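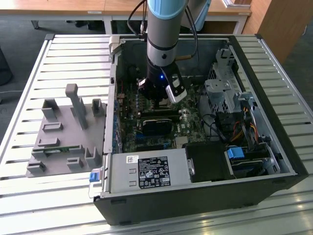

OK so I finally swapped the spring brake in my pedals for a load cell and I have been grinning for a week. Long thread about rally sims and feet, mute me now if you need to!

Background for anyone new: most cheaper pedal sets measure how far you push the brake. A load cell measures how hard you push it. Your leg is pretty bad at remembering distance and pretty great at remembering pressure, and that one change does more for your driving than any wheel upgrade I've ever bought.

My set is the Dikavard three-pedal, the old steel one with the square feet. It came with a position sensor on all three pedals and a brake spring that felt like stepping on a loaf of bread. I drove on it for ages and blamed the game.

The kit is from Grigaitė, a tiny shop that makes conversion parts for older sets. You get the cell, a little amplifier board, a new clevis, a stack of rubber pucks in three hardnesses and the longest bolt I have ever seen in a hobby product. Love that bolt.

The instructions are one folded sheet and they're good! Drawings are big, the torque is printed next to each screw, and the step where everybody puts the cell in upside down has a giant arrow on it. I still put it in upside down.

If yours is upside down you'll know right away, by the way. The brake reads full when your foot is off and drops as you press. In Ravness that means the car just sits on the start line with the lights on while the co-driver counts you in. Very calm, very embarrassing.

So, pucks. This is the part I'd love to save someone an evening on. The three hardnesses are white (soft), gray (medium) and black (hard). The sheet suggests gray gray white. I have skinny legs and a desk chair, so I tried white gray white first and it was mushy again. Gray gray white is right. Just start there like the sheet says, I should have.

Black pucks are for people with a proper bolted-down rig. I put one in for fun and pushed myself backward across the floor instead of slowing the car. Went into a hedge at 112 looking at the ceiling.

Which brings me to the chair. If your chair has wheels you need to deal with that before you touch a single setting. I've got two of the casters sitting in old shoes. Ugly, free, works. A strap from the chair post to the pedal plate is the nicer way and I'll get to it one of these days.

Calibration! Windows will offer to calibrate the thing for you and please say no. The old calibration tool chops the signal up and saves the result somewhere that every game then reads on top of its own settings. If you already did it, there's a reset to default button in the same window. Press that, unplug, plug back in.

Then open the Dikavard utility. Old version, the one with the ugly orange bars. The new one doesn't recognize the Grigaitė board and shows the brake as a throttle, and if you let it "repair" the device it'll write that down permanently (well, until you flash it back, ask me how my Tuesday-sized chunk of free time went).

In the utility you want two numbers, the minimum and the maximum. For the minimum, rest your foot on the pedal the way you really do when you're driving, heel down, shoe on, a bit lazy. Whatever that reads, set the minimum a hair above it. Mine was way higher than I expected – I had been dragging the brake down every straight for years!

For the maximum, don't stand on it. Push as hard as you'd be happy to push two hundred times in an evening. I set mine with one heroic stomp the first night and could never reach full brakes again, and my calf was sore for two days.

I ended up with the max at 30 kilos. Serious people run 80 and more, and if you have a bucket seat and something to brace against, go for it. On a desk chair in slippers 30 is a happy place. Nobody is handing out medals for the higher number.

Now the curve. With a position pedal you usually need a bent curve to fake a progressive feel. With a load cell, put it back to a straight line. All the way straight! I left my old curve on by accident and every corner was either nothing or locked wheels. Took me an entire evening to remember there was a curve.

Ravness also has its own brake curve, in Controls, Advanced, second page. It has its own deadzone too. Set the curve to linear and the deadzone to zero, you already did that job in the utility. Two deadzones stacked up gives you a pedal that's asleep for its first third.

The setting called "brake assist blend" does not turn off when you turn off assists. It's a separate slider! It sits at a quarter on a fresh profile. Pull it to zero or the game softens your braking on gravel and you'll be wondering where all your nice new feel went.

OK the fun part, what it's like to drive. My test stage is always Nurkia, the long one in the forest with the two bridges. It has everything: fast crests, the muddy hairpin by the barn, that horrible downhill left where the road tips the wrong way.

The downhill left used to be a coin flip. I'd brake, lock up, let go, brake again, and slide into the ditch or not depending on my luck. Now I can sit right below the point where the wheels lock and just hold it there, and the nose goes where I'm looking. I yelled out loud the first time. The neighbors are used to it.

Left-foot braking makes sense to me for the first time too. Keeping the throttle on and leaning on the brake a tiny bit to tuck the nose in was always something I read about and nodded at. With the old spring a "tiny bit" didn't exist. With the cell it's so easy to find again and again that I'm doing it in places where I shouldn't. 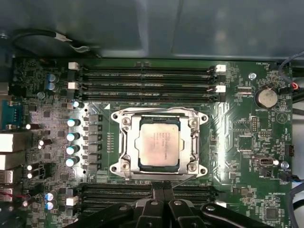

Going into the barn hairpin I used to brake at the fence post. I'm now braking a good car length or two after it and still getting the car stopped. Then I got greedy and tried the second post. There's a barn there. It's a very solid barn.

Times, for those who like times: I'm not going to pretend I got fast. I'm a middle-of-the-list driver and I stayed one. But I used to have one clean run in an evening and now most of them are clean, and that's worth way more to me than a few seconds.

Big thank you to Deividas Mockus, whose setup post on the Ravness forum is where I got the heel-down trick for the minimum. He also has a great bit in there on checking for a noisy signal: hold the pedal still at half and watch the bar. If it shivers, it's nearly always the cable.

Mine did shiver! The cell's cable ran right alongside the wheel's power cord. I moved it to the other side of the pedal plate, taped it down, and the bar went dead still. Check that before you go adding any smoothing, smoothing makes the brake late and you'll feel it.

Also plug the pedals straight into the computer if you can. I had them on a hub with a keyboard and a headset and the brake would drop out on big crashes. I honestly thought it was a damage feature and was impressed with the detail.

Questions I've already had in my messages, all in one post. Does it fit the two-pedal Dikavard? Yes, same brake arm. Does it fit the newer one with the round feet? No, the clevis is a different width. Can you go back to the old spring? Yes, nothing gets cut or drilled, keep the little circlip somewhere safe.

Will it help in circuit racing? I tried it for an evening and sure, trail braking is lovely with it. You'll probably want a higher max than I have, the big stops from 140 down to a slow corner want more leg than anything on gravel. Save it as a second profile in the utility so you can hop back.

Clutch and throttle I left alone. The throttle sensor in these is perfectly fine, there's no reason to want pressure there. For the clutch Grigaitė sells a two-stage spring that gives you a bite point, and I keep opening the page and closing it again.

Tools, because the sheet leaves this out: you need a long 5 mm hex key, the stubby one won't reach past the heel plate. And do the bottom bolt with the pedals on their back on a towel. I did it lying on the floor with a flashlight in my teeth and dropped the washer into the carpet, where it still lives.

One more small thing. Go back and redo the minimum after a few evenings. The pucks settle in and the resting value creeps. Mine moved enough that I had a whisper of brake on again, and I only caught it because the brake light was on in a replay.

If you have the same pedals and you're stuck on the firmware thing, send me a message with the version number from the bottom corner of the utility and I'll tell you which file I used. I'm on Nurkia most nights after nine if anyone wants to come and race me to the barn!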